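3.2 Work surface and table covering

All sorting and folding tasks in the study were carried out at a single table in the ground-floor room at Warkero. The table was chosen from the existing furniture of the building and was not modified. Its original top had a visible grain and a number of old stains, and in the pilot sessions both of these made it harder to mark the outlines of thin items such as napkins, receipts and envelopes. The top was therefore given a plain white covering before the main sessions began.

Two coverings were compared. The first, supplied by Nuson, was a coated sheet with a slight gloss. It was easy to wipe down but produced bright patches under the ceiling lights, and the position of these patches changed with the height of the viewpoint. The second was an uncoated matte sheet from Bokari. It creased more easily and had to be replaced more often, but its brightness was more even from one side of the table to the other. The matte sheet was used for all results reported in Section 4.

Lighting was kept constant as far as the room allowed. The blinds stayed closed and the ceiling lights were left on for the whole session. Even so, a plain surface of this kind is not uniform in brightness when it is viewed from close range. Figure 2 gives a view of a white surface with no items on it.

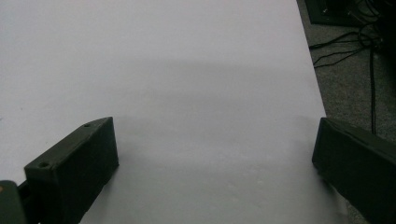

Figure 2. White surface with no items on it. A soft, darker band runs roughly horizontally across the middle.

The band in Figure 2 has no hard edge and fades gradually on both sides. For the purposes of annotation, shading of this type was treated as part of the background. Annotators were told to mark the outline of an item only where a clear change in brightness or color could be followed along its border. A gradual change with no border was to be left unmarked, even when it crossed an item. This rule mattered most for white paper goods, where the difference between the item and the covering was often smaller than the difference between the lighter and darker parts of the covering itself.

The edge of the surface was handled separately. In Figure 2 it forms a fairly straight line on the right, with the floor visible beyond it. Items that extended past the edge were marked in full, including the overhanging part, and were given an additional label. Items lying on the floor were outside the task and were not marked.

In total, 167 layouts were prepared on the matte covering. Each layout contained no more than 32 items, taken from the household set described by Figueroa and extended with paper goods bought locally. The complete set of outlines came to around 3000. Layouts in which the covering had shifted or creased during preparation were taken apart and laid out again, and the earlier version was discarded. No correction for uneven brightness was applied to the pictures before annotation, and the same uncorrected pictures were used in the comparison of folding styles in Section 4.2.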